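Fevik handling line

The Fevik line is a robotic sorting and packing installation at the Dunne artists' materials works in Collville. It picks up loose paintbrushes and small studio items from a table, turns them the right way, and places them in trays. Work of this kind was done entirely by hand at the site before the line was installed. The project is known locally for the way its robot was taught. Packers already employed in the building recorded the movements themselves, using hand-held grippers, and several of them later moved into jobs that had not existed before.

Background

Dunne makes and packs brushes, modeling tools and cast forms used in art teaching. Brush making and packing share one building in Collville, and a warehouse in Closton handles orders. The two sites together employ 176 people, most of them in Collville.

Brushes reach the packing room in mixed bins after the handles have been lacquered. Until the Fevik line was introduced, each brush was picked out, checked for marks on the handle, turned so that the tip faced the same way as the others in the tray, and laid down. The task needed little strength but a good deal of fine finger work. Packers rotated off it every two hours, and the company's own records listed sore thumbs and wrists as the most frequent complaint from the room.

An earlier attempt at automation used a vibrating feeder and suction cups. It worked on flat boxed goods but performed poorly with round handles, which rolled, and it bent the hair of softer brushes. The feeder was withdrawn and is still used in Closton for cartons. Jarlath Hennessy, then production manager, asked for a system that could pick items one at a time from an ordinary table.

Recording the work

The robot's movements were not programmed step by step. A worker holds a gripper fitted with a camera and carries out the task with it, and the recordings are used to train the software that controls the robot arm. The fingers on the hand-held tool have the same shape as those on the arm, so that a grip which works in the hand can be repeated by the machine. 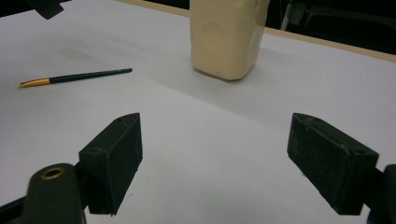
Hand-held gripper open over a white tabletop, with a paintbrush and a beige block on the table.

Recording sessions were held in a side room next to packing. Early sessions used one type of brush. Later ones mixed brushes with blocks and other shapes so that the system would learn to pick out one item with another close by. The lighting and the position of objects were changed often. A set of recordings made with everything in the same place had produced a robot that reached for the usual spot whether or not anything was there.

The first training set for the main brush range contained 715 recordings. Of these, 400 were made by packers and the rest by engineering staff. When the two groups were compared, the packers' recordings were found to be shorter and to contain fewer second attempts. Genji Ishida, the engineer in charge of training, wrote in a project note that the engineers "held the brush wherever the gripper happened to land," while packers went for the part of the handle just behind the metal ferrule. The engineers' recordings were dropped from the next version.

Packers also brought habits that did not suit the tool. A person turning a brush by hand rolls it between thumb and forefinger, a motion two flat fingers cannot copy. The method finally adopted was to set the brush upright, release it slightly, and take hold again at a new angle.

Equipment

The grippers have two fingers that open and close in parallel, each carried on a pair of pivoting arms.

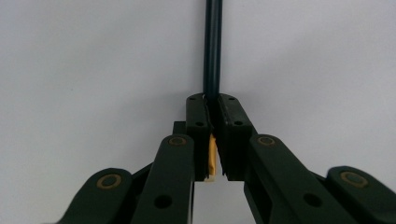 Thin, round objects are the hardest for this kind of gripper. Bare plastic fingers hold a lacquered handle well enough when it is still, but the handle can swing if it is gripped far from its balance point. Several finger linings were tried in Collville, including rubber sheet, felt and foam. Rubber left marks on fresh lacquer. Felt picked up loose hairs and had to be replaced too often. Foam was kept, although its edges wear and the linings are checked at the start of every shift.

The hand-held tools are similar in layout but are moved by the operator's own hand. Packers found the first version tiring to hold at arm's length, and a lower table was brought in after the first week. The arms on the line itself are mounted behind a guard, with a sliding panel through which trays are changed.

Operation

The line has 3 stations. At the first, brushes are tipped from the bin and spread. At the second, the robot picks and turns them. At the third, a packer looks over the filled tray, replaces any brush with a flaw, and passes the tray on. Flaws in the hair are still judged only by people. A camera check for lacquer marks was tested and set aside after it rejected a large number of good brushes with glossy handles.

When the robot fails to pick up an item after several tries, it moves to the next one and leaves the first on the table. These leftovers are collected by hand and noted by type. Very small brushes and fan brushes made up most of them, and both types went back to hand packing.

The line does not run on Sunday, when the arms are serviced and new recordings are loaded.

Effects on staff

No jobs were cut when the line opened, under an agreement covering its first year of use. The number of people in the packing room fell in that period as some moved to other departments and those who retired were not replaced. The union representative at the site, Niamh Brophy, argued that unfilled posts were a loss of jobs in all but name and asked for the staffing figures to be published each quarter. The company agreed to share them with employees.

A new position, demonstrator, was created for workers who make recordings. It was at first treated as a temporary duty and paid at the packing rate. After complaints, it was regraded in July to the level of machine setter. Sushil Solanki, a packer who had made many of the early recordings, became lead demonstrator and now trains others in both Collville and Closton. Applicants do not need a technical qualification, though they must have worked in packing or brush making.

Opinions among packers have been mixed. In a staff survey, those at the third station reported less pain in the hands but more boredom, and several said that they missed talking across the table, which was difficult with the guard in the way. Rotation was later changed so that each packer spends part of the shift at the hand-packing bench. Reported wrist complaints went down. It is not clear how much of the change came from the robot and how much from the new rotation.

The question of who owns the recordings was also raised. Workers' hands and sleeves can be seen in some of the footage, and a few demonstrators objected to its being passed to outside firms. The present rules allow the company to use recordings for its own lines only. A demonstrator who leaves can ask for footage showing any part of the body to be deleted.

Later development

Cathal Fitzgerald succeeded Hennessy as production manager and extended the system to cast forms and modeling blocks. These are easier to grip than brushes, but they differ in weight, and new recordings were needed for each size. A second line is planned for Closton, where it would fill mixed orders directly from the shelves.

See also

Brush making
Learning from demonstration
Parallel gripper
Repetitive strain injury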